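Review: the Bosman Bone Needle Kit
Reviewed for the Plulladine Living History Society by Sohail Baloch

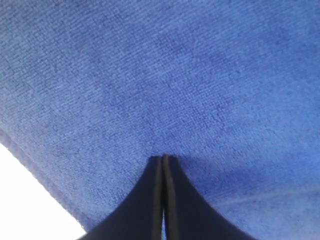 The Bosman kit is intended for members who wish to make their own sewing needles in bone but have no workshop at home. It was purchased from the Society's equipment fund and tested over three evening sessions by members of the textile group, most of whom had never worked bone before.

The kit contains seven bone blanks, two small files, a hand drill with a fine bit, a sheet of abrasive paper and a printed booklet. The blanks are supplied cleaned and degreased, and those we received were of even thickness. One had a hairline crack running from end to end and was set aside. Bosman replaced it on request, although the replacement did not reach us until December.

The finer of the two files is very good and cuts cleanly. The coarse file is less satisfactory, as it clogs quickly and its handle is too short for larger hands. Members who used their own coarse file made much faster progress.

Drilling the eye is the most difficult part of the work. The booklet advises shaping the needle first and drilling afterwards. Our members broke several blanks in this way and obtained better results by drilling while the blank was still wide, then filing down to the finished shape. The Society recommends this order to anyone using the kit. The drill bit should be turned slowly and from both faces.

The finished needles measured up to 57 mm and passed easily through open woollen cloth. They are not suited to closely woven linen, for which a metal needle remains the better choice. A comparable set from Tiler includes a finer bit and may suit those who wish to make smaller needles, but it has fewer blanks.

The booklet runs to 19 pages. Its practical instructions are clear apart from the matter noted above. The historical section is weak, treats several centuries as one period and gives no sources. It should not be relied upon for display labels or talks.

Members are reminded that bone dust is harmful if inhaled. No mask is included, and a suitable one must be worn whenever blanks are filed or sanded. Damping the bone reduces the dust considerably.

The kit is recommended for beginners, with the reservations given. One set is held in the Jodance store and may be borrowed by arrangement on Friday evenings. Borrowers are asked to replace any blanks they use.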